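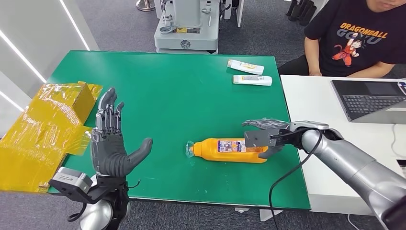

About the Vellisine School of Translation

The Vellisine School of Translation is an independent school for adults who wish to translate for a living, or who already do so and wish to do it better. The School teaches commercial, legal, and literary translation into English from German, French, Czech, and Polish. It also offers evening instruction in editing and proofreading, which is open to students who work in English alone.

The School was founded by Henrike Ehlers, who had spent the earlier part of her career translating contracts and shipping papers. Her first class met in two rented rooms above a stationery shop on Ruppert Street and used a single shared set of dictionaries. The present building, three doors down, was taken when the original rooms could no longer hold the evening classes. Ms. Ehlers remains Director of the School and continues to teach the first-year seminar in legal German.

Our Approach

Instruction at the School is built on the marked draft. Each student submits a translation every week of the term, and each draft is returned with written comments from an instructor before the next class meeting. Students then revise the same text, sometimes more than once, until it could be delivered to a client without embarrassment to either party. This is slow work. The School has considered faster methods over the years and has kept this one.

Classes are limited to 18 students. Where enrollment exceeds that number, a second section is opened if a qualified instructor is available; otherwise applicants are placed on a waiting list in the order in which their files were completed. Seminars in literary translation are smaller still, and admission to them depends on a sample of the applicant's own work.

Students are expected to read widely in English. Instructors have long observed that a weak translation is more often the result of limited reading in the target language than of any misunderstanding of the source, and the first-year reading list reflects this view. It includes novels, court opinions, cookbooks, instruction manuals, and one volume of collected letters, which changes from year to year.

Programs of Study

The Certificate in Commercial and Legal Translation takes two years of evening study. The first year covers general business writing, correspondence, and the vocabulary of sale and lease. The second year turns to court filings, company records, and patents, and ends with a supervised project of the student's choosing. Candidates must pass a written examination in each year.

The Certificate in Literary Translation also takes two years. Students work on short prose in the first year and on a single longer text in the second. The longer text may be fiction, memoir, essay, or drama. Poetry is accepted with the permission of the instructor — it is granted less often than it is requested.

The Editing and Proofreading Course runs for one term and is offered twice each year. It may be taken alone or as part of either certificate. The course is taught on paper for the first half of the term and on screen for the second half.

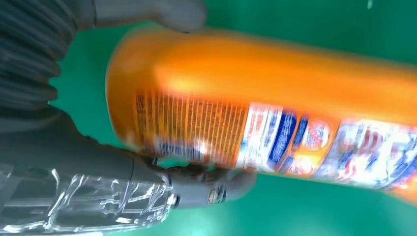 LIBRARY AND READING ROOM

The Skaltska Library is named for the family that gave the School its first substantial collection of Slavic reference works. It now holds general and technical dictionaries, style guides, bilingual editions, and a file of completed student projects reaching back to the first graduating class. Project files may be read in the library but may not be copied or removed.

The reading room is open to enrolled students and to graduates of either certificate program. It opens at 9:30 a.m. and closes thirty minutes after the last evening class. Quiet is expected at all hours. Students who wish to read drafts aloud, a practice the School encourages, may reserve the small room at the rear through the front office.

Reference works are shelved by language and then by field. Readers are asked to leave books on the returns cart and not to reshelve them. Older editions are kept on the lower shelves and remain useful for work on historical documents, where a current dictionary may mislead.

Faculty

All instructors at the School are working translators or editors. The School does not maintain a separate teaching staff, and instructors are expected to carry paid work outside the classroom during the terms in which they teach. New instructors attend a full term of another instructor's classes before taking a section of their own.

A visiting translator joins the School each November for the Prukent Lectures. The lectures are open to the public without charge, although seats are limited and must be requested in advance. The visiting translator also meets privately with second-year literary students to discuss their projects.

Our Graduates

To date, 355 students have completed a certificate at the School. Many work independently; others are employed by law offices, publishers, museums, and public agencies. The School keeps a register of graduates who are available for work and will forward inquiries from prospective clients. It does not set fees on behalf of graduates and takes no commission.

Graduates may return to audit one course per year, space permitting. A number of them also serve as readers of examination papers, which are marked without names by 2 readers working separately. Where the readers disagree, the paper is referred to the Director.

Admission and Fees

Applications are accepted throughout the year. A complete application consists of the form, a letter in English describing the applicant's language background, and a short translation from a passage supplied by the School. No prior degree is required. Applicants whose first language is not English are welcome and are assessed on the same terms as all others.

A deposit of $200 is due upon acceptance and is credited toward the first term's tuition. Tuition may be paid by the term or in monthly installments. Limited assistance is available to second-year students in good standing, and requests should be made in writing to the front office before the start of the term concerned.

Visitors may sit in on one evening class by arrangement. Inquiries about visits, the lecture series, and the register of graduates should be addressed to the front office, Vellisine School of Translation, Ruppert Street.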